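Clubhouse and Courts > Court reservations, new system

court4regular
Does anyone know when the new sign-up for the tennis courts starts? The sheet by the gate is gone and the notice on the board only says "online reservations coming soon." I called the office twice and got the machine.

HildeDijkstra
It starts in April. The residents' newsletter had a short piece on it. The system is called Custano and you log in with your lot number and the email the office has on file. If you never gave them an email you need to go in and fill out a card.

pinelot
Why are we doing this? The paper sheet worked. You wrote your name down and you played.

baseline_bob
It worked if you lived close enough to walk over at 8 in the morning. By the time I got there the evening slots were full, and half the names on the sheet never showed up.

pinelot
So put a rule on the sheet. Ten minutes late and you lose the court. We had that rule when I moved in.

baseline_bob
It's still the rule. Go tell the people on court 2 that you are taking it and see how that goes.

court4regular
Does the new one cover the pool pavilion too, or only courts? I have a graduation party to book and I don't want to do it twice.

HildeDijkstra
Only courts for now. The pavilion stays on the paper form, with the deposit check. The form is at the front desk. For a party of more than 40 they want it in early so it can go on the agenda for the monthly meeting.

Grímur Hafstein
I was at the meeting where this was voted on, so here is what I wrote down. The setup fee is $1,000, paid once out of the recreation budget. They also looked at one called Plalix, which cost more and wanted a fee for every booking. Each household can hold two reservations at a time. You can book up to a week ahead. Guests are allowed but a resident has to be on the court with them. Lessons are a separate matter and are still being argued over.

pinelot
A thousand dollars for a sign-up sheet.

Grímur Hafstein
It's $1,000 once. Resurfacing one court costs a lot more than that and you didn't object to it.

lob_city
What is the argument over lessons? I take one with the coach on court 1 and I'd like to know if I'm losing it.

Grímur Hafstein
The coach books the court under his own name now. Some people want the student to use one of their two reservations instead. Others say that punishes families with two kids in lessons. It was put off to the next meeting.

dudari_lane
I live on Dudari Lane, next to courts 7 and 8. My question is the lights. Right now they are on until closing whether anyone is out there or not. If the office knows which courts are booked, can the lights go off on the empty ones?

HildeDijkstra
I asked that. The lights are on a timer in the pump room and have no connection to the reservations. Somebody would have to walk over and switch them by hand.

dudari_lane
Then I'd like somebody to walk over. They shine straight into our back bedroom.

lob_city
Seconding this. Even an hour earlier on weeknights would help.

wubshet_ct
What about people who don't use a computer? My mother plays doubles three mornings a week and she has no email and doesn't want one. She is over on Wubshet Court and can walk to the office, but not if it's closed when she gets there.

HildeDijkstra
The office will book for you by phone or at the desk during office hours. There will also be a computer in the clubhouse lobby for residents to use -- same login as at home.

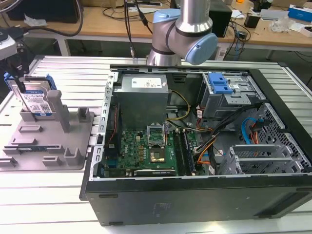
baseline_bob
Phone bookings ought to have the same cutoff as online ones. If the desk opens after the website does, the callers get whatever is left over, and that's the old problem turned around.

wubshet_ct
That is my point exactly. Could they hold a couple of morning courts for phone callers?

Grímur Hafstein
You could bring it up under new business. Send it to the office in writing first or it won't get on the agenda.

pinelot
I will be there, and I will be asking for the sheet back.

court4regular
Back to my first question -- is there anything at all before April? Do we just show up?

HildeDijkstra
First come, first served until then. One hour for singles, an hour and a half for doubles if people are waiting. The office put that in the notice dated 2018-02-15, but it's posted inside by the restrooms and not at the gate.

court4regular
Found it, thanks. I'll ask them to tape a copy to the gate.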